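5 min read

I held out against capsule coffee for years on the grounds that I am the sort of person who owns a grinder. The grinder is loud, the dog hates it, and at six in the morning I'm not the sort of person I claim to be. So when the Foltstead stovetop pot finally lost its handle, I gave in and bought a small white capsule machine, plus the bits you apparently need to go with it, and have now lived with the lot since February. This is a review of all of it, tray included.

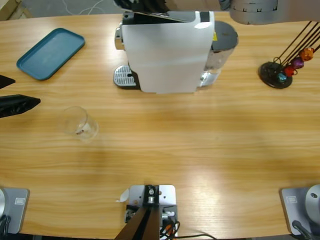

Liesbeth Verstraete

Looks first, seeing as that's what you pay for. It's a glossy white thing with a dark lid, and glossy white is a colour chosen by people who don't make coffee. Every splash shows. I wipe it down most mornings and it looks terrific until lunch. Against a honey-coloured timber table it does look rather smart, I'll admit, and visitors have said so without being prompted.

The lid tilts up and you drop the capsule in. It closes with a good firm clunk that my old Brilell never managed (the Brilell closed like a cheap suitcase, and leaked like one as well). Heating up takes 50 seconds on my kitchen clock, long enough to find a cup and not long enough to unload the dishwasher, so the dishwasher stays full.

The water tank is see-through, and I've grown fonder of this than of any other feature. You can tell from the doorway whether you're in for a coffee or a trip to the sink. It sits towards the back, though, so if you push the machine hard up against the wall you'll be dragging it out again every time it wants filling. Leave it a hand's width. I didn't, and there's a scuff on the plaster to prove it.

The drip tray is a silver perforated grid on a black base. It's small. A tall mug perches on it like a magpie on a letterbox, and if you overfill, the tray gives you no more than a sporting chance. It rinses easily under the tap, but do it daily. I let mine go over a long weekend away and we won't discuss the smell. 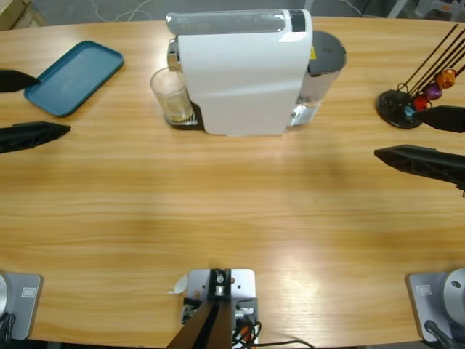

Brorkutska, May 10, 2023

Now the accessories. The capsule holder stand I resented on principle. My neighbour Kelechi Eze keeps his capsules in a salad bowl and has come to no harm. But the boxes take up half a shelf, and with the stand out beside the machine I can see when I'm running low, and I've stopped finding strays in the cutlery drawer. I wouldn't cross town for one. I'd pick one up if I was already in the shop.

The teal tray is better value than anything else here. Plastic, rounded corners, a raised rim, and the rim is the whole point: it'll catch a slopped cup before it reaches the table. I use it to carry two coffees out to the verandah and, on the way back, whatever the kids have left out there. It's been through the dishwasher plenty of times and the colour has held.

And the coffee? It's fine. It's hot, it has some foam on it, and it tastes the same every day, which I used to consider a criticism. The Leitner machine at work makes a better one, but it also needs descaling by a man in a van.

Damage to the wallet: the machine was 214 dollars and the tray and stand came to 60 together. Capsules are where they get you, and I've decided not to work out the yearly figure.

Buy it if your mornings are short and your bench is too. If you drink your coffee by the bucket, get something with a bigger drip tray. The grinder is in the cupboard above the fridge and the dog has started sleeping in the kitchen again.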